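Review: Wultach 2.1, software for recording and cleaning handheld gripper demonstrations

Posted July 1, 2023

I have used Wultach for one full project now, so I think I can write something useful about it. In short, it takes the video from a handheld gripper, finds the marker cubes, computes the path of the hand and writes a dataset which you can train on. We were using our own scripts for this before, and they were in bad condition. My colleague Yaa Mahama wrote most of them, and she was the first to ask that we replace them.

Installation

The installer works on Linux only. On my machine it took 30 minutes, and most of this was downloading. The manual says that any recent graphics card is fine, but the path computation would not start until I updated the driver. The error message was only "solver not available", and I lost an afternoon with it. I wrote to the support and they answered the next morning with the correct advice. I would like this advice to be in the manual.

Calibration

This is the best part of the program. You print the board, you move the gripper in front of it, and a bar fills slowly on the screen. When one corner of the lens has too few views, the program colors that corner orange and you know where to move. With our old scripts we learned about a bad corner only at the end, from strange numbers. For wide lenses I recommend the second lens model in the menu. The first one is the default and it is poor near the border of the image.

Marker tracking

We record with two people and two grippers, and each camera often has the other gripper in its view. This was my main reason to try Wultach. Many programs assume one marker in one place, and when a second cube comes into view they jump to it.

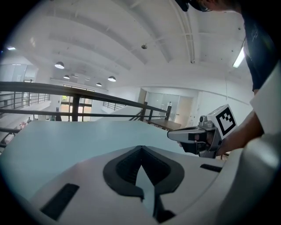 In Wultach you give every cube its own name and its own number range, and after that the program keeps them separate very well. I recorded 102 demonstrations with this setting and the two names were exchanged in only one of them, when both hands crossed close to the lens. The correction tool is simple: you go to the moment of the exchange, press X, and the rest of the recording is swapped.

I had more trouble with bright windows. When a marker passes in front of strong daylight, the white part of the pattern becomes too bright and the black border looks thinner than it is. The tracker then loses the cube for a short time. There is an option called "edge recovery" which helps, but it makes the processing much slower. I now turn it on only for the recordings that fail the first time.

Railings are a smaller problem. Repeated vertical bars look the same to the path solver, and on fast turns it sometimes matched the wrong ones, so the path had a small step in it. Lowering the "match distance" from the default to 30 removed most of these steps for me. Please try it on your own data before you trust my number.

Cleaning and export

The cleaning window shows the video, the path and the opening of the fingers on one time line. I like it. You can cut the start and the end of many recordings together, which saves a lot of clicking. What I miss is an undo for the cut. The original file is kept on the disk, but you must import it again and put the names of the cubes again too.

Export to the Skarkix format was correct from the first try. Export to Lumbao wrote the finger opening in meters while the reader expected millimeters, and our first trained policy did not close the hand at all. Support told me it will be repaired in the November version. Until then, there is a scale field in the export menu where you can write 1000.

Speed and price

One hour of video needs about 75 minutes of processing on our computer, without edge recovery. Sandness, the other program we tested, was faster, but it could not keep two cubes separate, so for us the comparison was short. Wultach is sold per computer and not per user, and this suits a small lab. The license must be online once a month, so do not leave it on a machine without network.

My rating is 4 of 5. I take one point for the missing undo and the error messages. If you record with a single gripper in a room with soft light, the free version is probably enough for you. It has the same calibration, and only the number of cubes is limited.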